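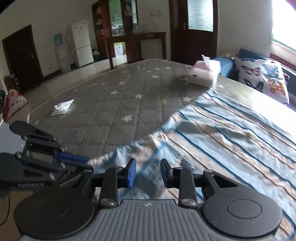

Stories and Writing

Who is telling you this?

A narrator is the voice that tells a story. People say you should trust it. I wouldn't, at least until page 3. Narrators forget things, show off and sometimes fib.
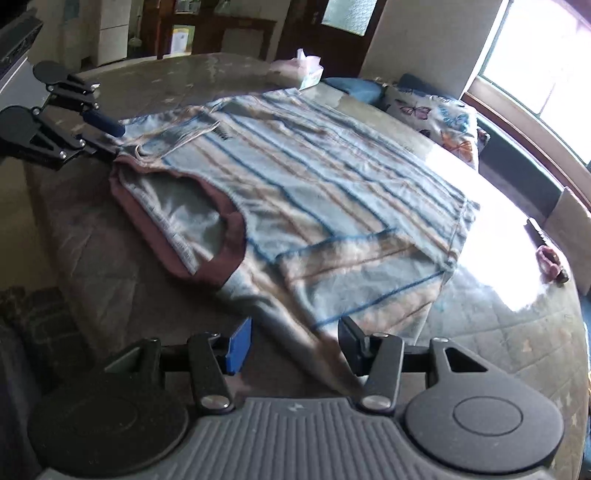
Why would a writer choose a narrator who fibs?
It gives you a job to do. You have to work out what really happened from the bits that don't fit. 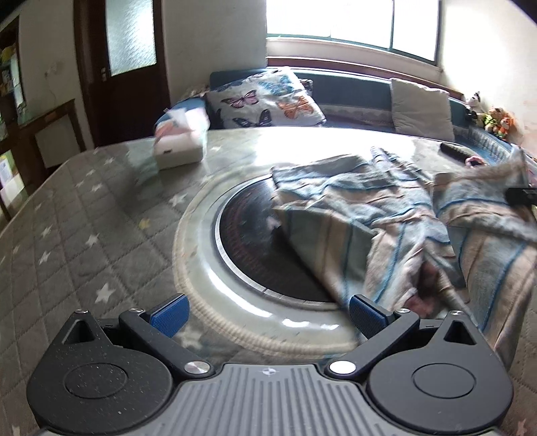 Clues hide in the small stuff. In Snædís Østergaard's story Kovow, a girl swears she tidied up all by herself – and then mentions that she was asleep. Hmm. Or think of a robot vacuum on a bed, next to a crumpled striped blanket. If a narrator told you the floor was getting cleaned, would you believe it?
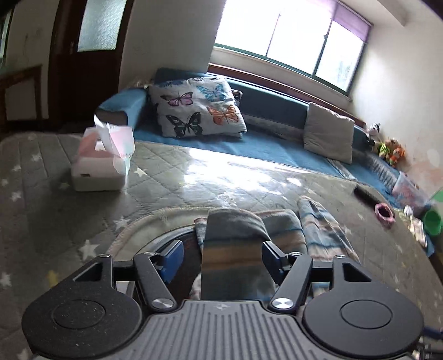 Try it yourself

Tell one true thing that happened to you, then tell it again as someone who wants to look good. Read both to a friend. They may believe the wrong one.

Home Stories Poems Plays Next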